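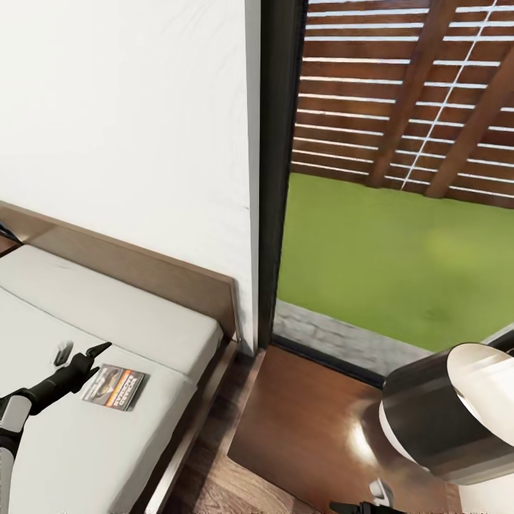
4.2 Rules for releasing simulated household episodes

We keep the rules short on purpose. Long guidelines get skimmed – we tried one in the first Arier release and operators followed maybe half of it. The current set was drafted by Naima Tazi and applied to 474 episodes, all simulated, all tidy-up tasks in home interiors.

Rule 1. Task text names the object and the target place. "Put the book away" fails. No target, no episode.

Rule 2. Both arms are logged even when only one does the work. Idle arm still counts for clearance. Earlier logs from Karano dropped the idle side and we could not check for contact with furniture afterwards, so those were left out of all tables.

Rule 3. Soft or thin objects get a close view before the grasp. Footwear, books, cloth. Fingertips must be visible on either side of the object, or the approach gets redone. Figure 3 gives the close view for a flip-flop.
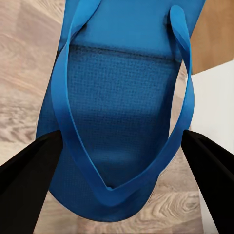 Figure 3. Close view, blue flip-flop on wood floor, one black finger at each side.

Strap grasps are allowed but have to be labeled as such. Reviewers disagreed on this one. A strap lifts easily in simulation and much less so on hardware, and a policy trained on unlabeled strap grasps will look better then it is. Same worry for books held by the cover only.

Rule 4. Failed episodes stay in. Marked failed, with the step where it went wrong. Deleting them was common practice in our own group until August and it made success rates useless for comparison.

Rule 5. Scene changes between episodes are written down – lighting, floor, door open or shut. One line is enough.

Of the 474 episodes, 451 passed all five rules on first review. Most of the rest broke Rule 1, which is cheap to fix. Rule 3 is the expensive one becuase the episode has to be run again. We did not test wether a second reviewer would reach the same count.

Related items
Shawky: a checklist for two-arm logging
Labeling failed grasps in simulated homes
Fosano scene notes, version 2
Clearance checks for idle arms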